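How to Load Plates in a Built-In Dishwasher
Written by Stelios Triantafyllou, updated 2019-10-22

When I moved into my first apartment with a dishwasher, I was putting plates in every direction and half of them came out with dry sauce on the back. After some years of using it almost 365 days a year, I have a method that works well for me.

1. Scrape the plates. Use a spatula or an old piece of bread. You do not need to wash them before, only remove bones, rice and the thick sauce. Rice is the worst, it goes into the small holes of the spray arm.

2. Collect them near the machine. I stand my plates in a rack in the sink first, because a pile of dirty plates makes also the bottoms dirty. Then I open the door fully and pull the rack out until it stops.

3. Put one plate between each pair of tines. Hold it by the rim and lower it straight down. It should lean a little, but it must not touch its neighbor. If you have plates with a thick rim, skip one space.

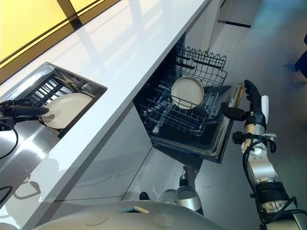 4. Start from the back of the rack and come toward you. In this way your sleeve does not pass over the plates which are already in. Deep plates need more room, so I keep them all on one side — mixing them with flat ones wastes space.

5. Turn the dirty face to the water. In most machines it means facing the center. My old Gerkum was different, so look in the manual if you still have it.

6. Spin the spray arm with your finger. If it hits a plate, move this plate to another place. Check also that nothing tall blocks the detergent door.

Now push the rack in slowly and close. For normal dinner plates I use the eco program, which takes 123 minutes on my machine. When it finishes, I open the door a little and wait before I unload — the plates dry better and the steam can go out.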